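Explore > Everyday Science > Why Do Things Have Shadows?

Why Do Things Have Shadows?

By Amancay Maldonado
October

Light travels in straight lines. It can bounce off things, and it can pass through some things, but it can't bend around a chair to reach the wall behind it. When something gets in the way, there is a patch behind it that gets less light. We call that patch a shadow.

How dark a shadow is depends partly on what the object is made of. A brick is opaque, so no light gets through. A clean window is transparent, and most of the light goes straight through. In between are translucent things, like wax paper or a thin cup. They let some light through but scatter it, so you can't see clearly what is on the other side.

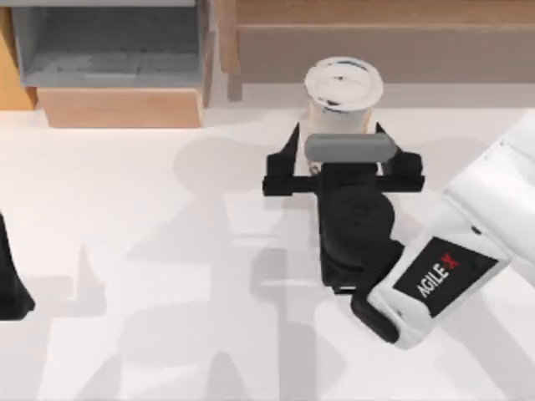

Translucent things make paler shadows than opaque ones. Try it with a flashlight. Hold up a book, then a sheet of tissue paper, and compare the two shadows on the wall.

Sharp and Soft

Some shadows have crisp edges and some are blurry. A small light, such as a flashlight across the room, makes a crisp edge. A big light, such as a cloudy sky, sends light from many directions at once. Some of it sneaks in behind the object and fills in the edges.

The dark middle part of a shadow is called the umbra. The lighter part around it is the penumbra. Under a wide ceiling light you may see mostly penumbra, and the shadows look gray and smudgy.
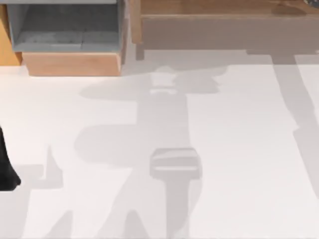 Shadows show up best on plain, pale surfaces. On a dark rug they are much harder to find.

Long and Short

Shadows outdoors change all day. In the morning the sun is low and your shadow is long. Near the middle of the day the sun is higher and your shadow shrinks. It grows again in the afternoon, pointing the other way.

Damián Toledo's class in Sepúlveda measured the shadow of a stick in the schoolyard. At 9 a.m. it was 118 centimeters long. At noon it was 19.

To do this yourself, push a stick into the ground and mark the tip of its shadow with a pebble every hour. Never look straight at the sun.

More in Everyday Science
Why Is the Sky Blue?
How Do Mirrors Work?
What Makes an Echo?
Make a Sundial From a Paper Plate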